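Last updated: June

Chapter 3
Pattern and Repeat: How Walls Got Their Flowers

Before printed paper became cheap, most families who wanted color on a wall had to paint it or hang cloth. Cloth was warm but it held dust, and paint showed every crack in the plaster. Paper solved a part of both problems. It was light, it could be changed when the taste changed, and a printer with patience could make one bunch of flowers cover a whole house.

The main word of this chapter is "repeat." A repeat is the distance from one point in a pattern to the same point when it comes again. In small patterns the repeat is short and the eye finds it quickly. In large botanical patterns it is long, and the designer must work hard to hide it. Leaves are very useful for this. They fill the gaps between flowers, and they lead the eye to the side before it can notice that it has seen the same flower already. 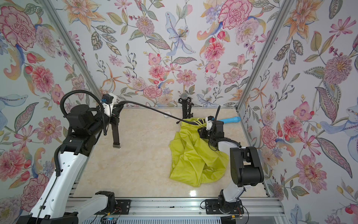

Figure 3.1. A dense botanical print, with peonies, lilies and asters on a pale ground.

The choice of ground color is as important as the flowers. A pale ground makes the room feel larger, but it shows each mistake at the seam. A dark ground forgives the seam and makes the flowers come forward. The old pattern books of the Helmy workshop in Tasport contain nearly 300 floral designs, and 115 of them were printed on both kinds of ground. Students should compare such pairs when they can — the drawing is the same, and the feeling is very different.

In the next section we study how a design is divided into colors, and why the printer usually begins with the lightest one.

Reader comments

Florencio Mateos: I teach from this chapter in Pistville. Could you add an exercise on half-drop repeats? My students always confuse them with straight ones.

Doaa El Fassi: The part about leaves helped me a lot. I hung a large floral in my hallway and now I can't stop looking for the repeat.

Related
Chapter 2: Paper, Paste and Size
Chapter 4: Blocks and Rollers
Glossary of Pattern Terms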